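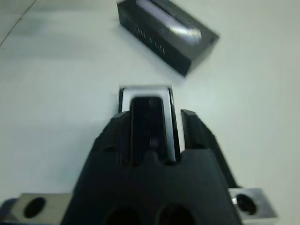
Man müsse in Arnen zuerst riechen und erst danach fragen, meinte Firdevs Gündoğdu, als wir am Morgen vor dem Tor der Teefirma Thambiah standen. Ich habe den Rat befolgt. Schon auf dem Parkplatz roch es nach Malz und ein wenig nach nassem Heu.

Der Besuchstag war am 2. Oktober 2024, und wir waren eine Gruppe von 30 Personen. Zuerst führte man uns in die Halle, in der die Ware angenommen wird. Die Säcke liegen dort auf Paletten, und von jeder Lieferung zieht man eine Probe, bevor etwas weitergeht. Bei einer Sorte mit dem Namen Mindia war die letzte Lieferung im August gekommen. Sie schmeckt kräftig und verträgt Milch sehr gut.

Am besten gefiel mir der Verkostungsraum. Die Tassen stehen in einer langen Reihe, man geht mit dem Löffel von einer zur nächsten und schlürft laut. Am Anfang habe ich mich geschämt, weil man mir als Kind das Schlürfen verboten hat. Muammer Uysal neben mir hatte damit kein Problem, er schlürfte wie ein Meister und schrieb nach jeder Tasse zwei Wörter in sein Heft.

Danach kam die Abpackung. Eine Linie schafft 3.000 Päckchen pro Schicht, und der Lärm war so groß, dass ich von der Erklärung nur die Hälfte verstanden habe — vielleicht lag es auch an meinem Deutsch.

Im Laden kaufte ich noch zwei Dosen für meine Schwester. Der Bus nach Granesley fuhr pünktlich um halb fünf.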